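Reverberation in Shared Study Rooms: Project Report

Prepared by Melur Sumampouw and Riku Honda
Supervisor: Toshiko Kamata

1. Aim

The project measured how long speech lingers in the group study rooms at Florkcombe and tested whether a cheap change to the furnishings would shorten it. Students had complained that conversations were hard to follow once more than one group was talking.

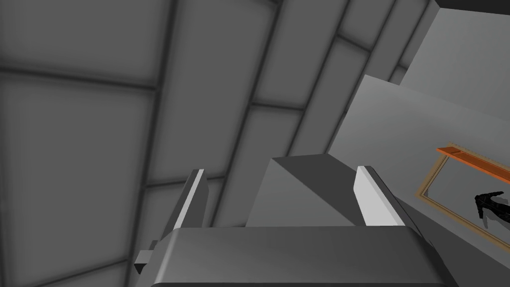

Reverberation time depends on room volume and on how much sound each surface absorbs. Hard plaster and glass reflect most of the energy at speech frequencies, while carpet and heavy curtains take up a good share of it. Ceilings matter because they are large and seldom covered by furniture. A panelled ceiling, for instance, can behave quite differently from a plain slab, depending on what the panels are made of and the depth of the cavity behind them.

2. Method

We used balloon bursts as the sound source and recorded the decay at 2 positions in each room. Each room was tested bare and again with felt screens along the longest wall. Kenta Ebihara lent us the sound level meter and checked its calibration before each session. Doors were kept closed and the ventilation was switched off.

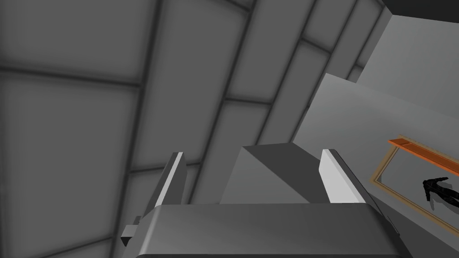

Reading time: 2 minutes

Floors were entered in the calculation as a separate surface. Dark grey tile was treated the same as any other hard tile, as colour has no bearing on absorption. Coefficients came from the course tables.

3. Results

We kept 153 usable recordings. Another 30 were discarded — most had footsteps or a door in the decay. The screens shortened the decay in every room, with the larger effect at high frequencies. Low frequencies barely changed.

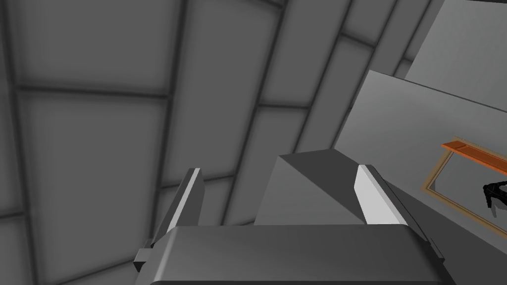
Image: Haruto Takeda

The weak low-frequency result was expected from the thickness of the felt. Mounting the screens off the wall may improve it, but we did not have brackets to test this.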